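Sekus basket fair and the Yeo willow beds

The Sekus basket fair is held every March in the old corn hall and the yard behind it. I went this year for the first time, mainly to see the willow beds at Yeo, which are opened to visitors on the same day. A single ticket covers both, and you can do them in either order. I did the hall first, and would do it the other way round next time.

The train to Sekus stops at Diltau, where you change platforms by the footbridge. There is a bus from the station but the walk into town is flat and takes less than half an hour. Doors open at 10 am. By quarter past the queue was out to the war memorial, and it moved slowly as bags were being checked at the same table where tickets were sold.

The hall

There were 167 stalls listed in the programme, spread over the hall, the yard and a marquee. Most sell finished baskets, with tool sellers and bundles of willow out in the yard. Prices were marked on nearly everything, which I appreciated. Log baskets were the dearest of the ordinary goods. Shoppers with a single hoop handle were the most common thing by far, in brown willow, buff willow and cane.

I spent longest with the cane makers from Flilalau, who have the far corner by the stage. Cane behaves differently from willow. It comes in even lengths and thicknesses, so the rows sit very close and the sides can be pushed out into a full round belly without gaps. The stallholder showed me how the handle is fixed: a thick core goes down inside the weave on each side, and a thinner strand is then wound over the join. She said to look at that join before anything else when buying, and to lift the basket with some weight in it.
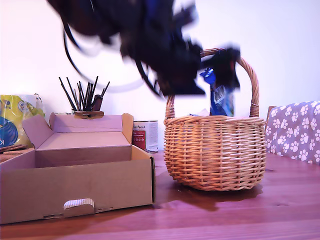 Round cane basket with a tall handle and wrapped joins.

The rim is the other thing to check. A rolled rim should feel even all the way round when you run a hand over it, with no sharp ends on the inside. Several of the cheaper baskets in the marquee failed this, and one had already snagged my sleeve.

Food in the hall was limited to tea, soup and rolls. The soup was leek and had gone by 1 pm. There are benches in the yard but no cover, so bring a coat.

The willow beds at Yeo

A minibus leaves from the side of the hall every half hour. It seats few people and I missed one, so I had a cold wait. The ride is short, and the driver drops you at a gate by the river.

The beds cover two fields. The growers cut from November onwards and had nearly finished, so most of what we saw was stumps, with one strip left standing for the tour. The guide cut a few rods by hand and then let people try. It is harder on the wrist than it looks. Afterwards we went into the sorting shed, where rods are graded by length, tied and stood against the wall. The longest go for garden screens and the shortest for fine work.

Next came the boiling tank, 371 cm long and heated by a wood boiler. Rods are boiled in their bark to bring out the buff colour and then stripped. The tank was not lit when I was there. The stripping machine was running and was very loud. Ear defenders were handed out, though there were not enough for the whole group.

Questions were taken at the end. Someone asked about looking after baskets indoors, and the advice was to keep them away from radiators and wipe them with a damp cloth now and then. A basket in daily use, for fruit or bread or packets of crisps, needs little more than that.
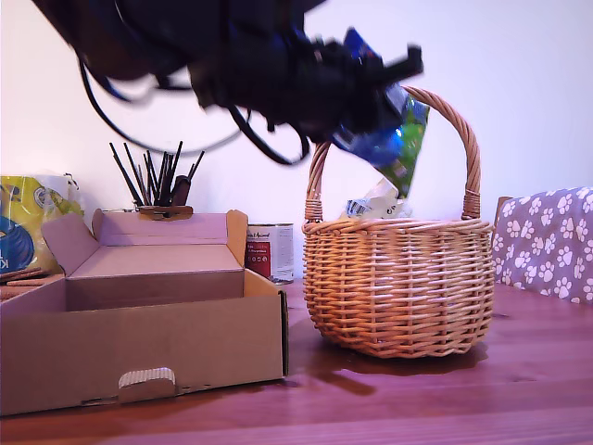 Practical notes

Tickets were cheaper in advance, and the Yeo tour is limited to 200 places. Wear boots for the fields, as the path from the gate was deep mud. The hall is level throughout but the sorting shed has steps. Dogs are allowed in the yard only.

Card payments worked at most stalls in the hall and hardly any in the marquee. The nearest cash machine is on the high street, opposite the chemist. The last minibus back from Yeo is at 4 pm, and the trains home from Sekus run hourly after that.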